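Home | Bench notes | Tables | Older entries
2 min read

September, 4 pm. Cream table, the one with the moon and star inlay.

Kekmont's sheet says the top can be wiped down and refinished in one go. I doubt it. Glare along the border makes it hard to judge the colour of the lines, and there are tiny dark specks I wouldn't coat over until I know if they're dirt or in the finish. Tried looking at it with a red cube near the middle and a few things round the edges. 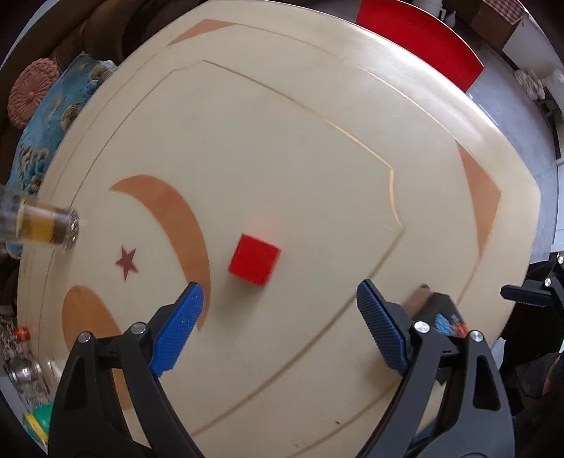 Aston reckons the specks will lift with warm water and I'm fussing. Maybe - but Aston said the same of the Nerkdale sideboard, and that cost us 70 dollars in filler.

The other trouble is ordinary living. Whatever finish goes on has to put up with bottles, nuts or dried food in a bag, a remote, small boxes lined up near the front. Lund's tin promises 131 wipes before it dulls. Wiped with what?
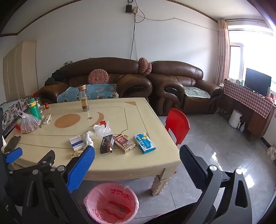
So no refinishing yet. Clear the top, warm water on one corner by the triangle, leave overnight, check under a side lamp. Carved legs can wait.

3 shares | 4 comments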